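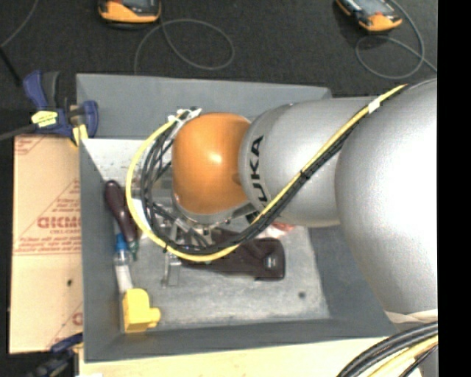 Gray bin, sloping walls, plenty of scuffs on the floor.

Home Interviews Workrooms Letters Search

Eulalia Ledesma on bins, string and where the tape goes

I was told to wear shoes I didn't care about, and then Eulalia Ledesma walked up to meet me in a pair of spotless white sneakers. "Oh, these are my office ones," she said, and swapped them for something much worse before we'd even gotten through the door.

Eulalia has run the packing room at Lirosia, the mail-order craft supply people in Lallasville, since they moved out of the old dairy. If you've ever bought yarn or beeswax or those tiny brass hinges from them, she has probably had a hand on your box. I've been a customer forever (I have 100 buttons I'll never sew on anything, thank you, Lirosia) and I wanted to know how it all gets out the door without the hinges ending up in the yarn.

Bins, apparently. We spent most of the morning on bins!

"People want to hear about the knitting kits," she told me, "and I end up talking about containers. My sister won't sit next to me at dinner anymore."

I asked why she likes the gray ones, and she went straight to the sides. "You want a slope. If the walls go straight up, the little packets stand on end in the corners and you're digging with your fingernails. Give me a slope and they slide down to the middle where I can see them. Gray is good too. We had red ones at Gilisdale, where I used to work, and by three in the afternoon my eyes were swimming."

And the scuffs? I'd assumed a scuffed bin was on its way out. She looked a bit hurt on its behalf. "A scuff is just a scuff. I run my palm over the floor of it, and if nothing catches, it stays. What I throw out is a cracked rim. A cracked rim will take the end off a skein of wool and you won't know until the customer writes to you."

She washes them in April, all of them, out in the yard with the hose and a dish brush. Some of the pale streaks never come off. She used to go after those with baking soda and has made her peace with it.

There was a long detour here about tape, which I'll shorten. Eulalia believes tape lives on the left. Tetteh Quansah, who packs across from her, is left-handed and believes no such thing, so the bench now has 2 tape guns and a kind of border between them. "We're very civil about it," Tetteh called over without looking up. He had a ball of string in his apron pocket with the end poking out through a hole he'd cut for the purpose, and I've been thinking about doing that to my gardening apron ever since.

I wanted to know about the worst day she'd had, and she didn't need to think. It was the bead order, a school in Fogh that wanted 800 bags of glass beads sorted by color, and somebody had stacked the bins before the lids were on. "I heard it from the parking lot," she said. "It's quite a pretty sound if they aren't your beads." They were still finding blue ones behind the radiator at the end of the following winter.

So now there's a rule, written on a piece of cardboard over the bench: LIDS, THEN STACK. Under it someone has added, in pencil, "hello Fogh."

What would she tell the rest of us, with our junk drawers and our closets? She made a face. "I don't like giving advice about houses. My own hall closet is a disgrace. But I'd say tip it out first. Everybody starts by buying the bin, and then they've got a bin and a mess. Tip it all onto a bedsheet, look at what you've got, and buy the size you need. And don't fill it to the top, you want room for your hand to go in."

I asked if she ever gets tired of it. She was already wiping one out with her sleeve. "I like the bit when the order's gone and you can see the bottom again," she said. Then the phone rang and it was someone wanting to return a loom, so I let myself out past the radiator. I did look. No beads.

Comments

Nii Owusu
Tipped the whole craft cupboard onto a bedsheet after reading this. It's still on the bedsheet. What's step 2?

Ayuba Abubakari
Agree completely about sloped sides. We use straight ones for screws at work and I've got the fingernails to show for it.

Edem Nyarko, 1/1/23
I was a student teacher at the school in Fogh! The beads came a bit late but they were sorted beautifully. Please tell her the kids made curtains out of them.

Nii Owusu
Curtains! Edem, are there any pictures?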